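Sicherheitsrundgang Werkstatt Irkwood, Haus Driltesside
Stand: 12. Februar 2018
Rundgang und Kommentare: Fatima Shabalala

Ich gehe wieder von hinten nach vorne durch, wie letztes Mal, und schreibe zu jedem Punkt dazu, was mir aufgefallen ist. Wer nur die Mängel sucht: Punkt 2, 4 und 6!

1. Fluchtwege
In Ordnung. Die Hintertür geht leicht auf und das Schild darüber leuchtet. Der Getränkekasten vom August ist endlich weg, danke!

2. Feuerlöscher
Teilweise. Der im Flur ist geprüft, der neben der Lackecke hat eine abgelaufene Plakette. Khurana ist angerufen und tauscht ihn aus — bis dahin wird in der Lackecke bitte nicht lackiert, auch nicht »nur schnell die eine Leiste«.

3. Erste Hilfe
In Ordnung. Pflaster nachgefüllt, Augenspülung haltbar, Verbandbuch hängt am Kasten (und der Stift auch, diesmal mit Schnur).

4. Schmuck, Uhren, Ärmel

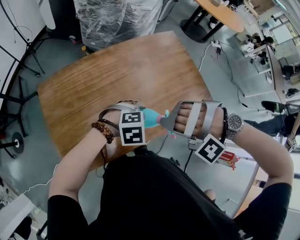
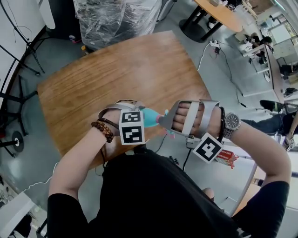
An der Ständerbohrmaschine und an der Bandsäge gilt: alles runter, was am Arm hängen bleiben kann. Ich weiß, das höre ich mich selbst schon im Schlaf sagen, aber beim Rundgang stand wieder jemand mit Armkette am Bohrer. Kurze Ärmel wie auf beiden Bildern sind an diesen Maschinen genau richtig, das Armband aus Holzperlen müsste vorher ab, und die Metalluhr auf dem zweiten Bild ebenso. Ringe natürlich auch. Neben der Säge steht jetzt eine Schale für den Kram, bitte benutzen und abends wieder leeren!

5. Maschinen, Not-Aus
In Ordnung. Alle Schalter gedrückt, alle haben ausgelöst. Die Bandsäge von Durano läuft beim Ausschalten etwas lange nach, das behalte ich im Auge. Betriebsstunden laut Zähler: 1.152. Bei 1.200 wäre sowieso die Wartung dran.

6. Elektrik
Mangel. Die Kabeltrommel an der Werkbank hat eine Quetschstelle, ich habe sie ausgesondert und mit rotem Band markiert. Bitte nicht »retten« und wieder einstecken. Ersatz ist bestellt.

7. Absaugung und Staub
Geht so. Der Sack war randvoll, hinter dem Schrank lag auch noch ordentlich Staub. Habe gesaugt, aber das sollte wirklich nach jedem größeren Schleiftag passieren.

Nachkontrolle für 2 und 6 mache ich, sobald die Sachen da sind. Den Zettel hänge ich danach wieder an die Flurtür.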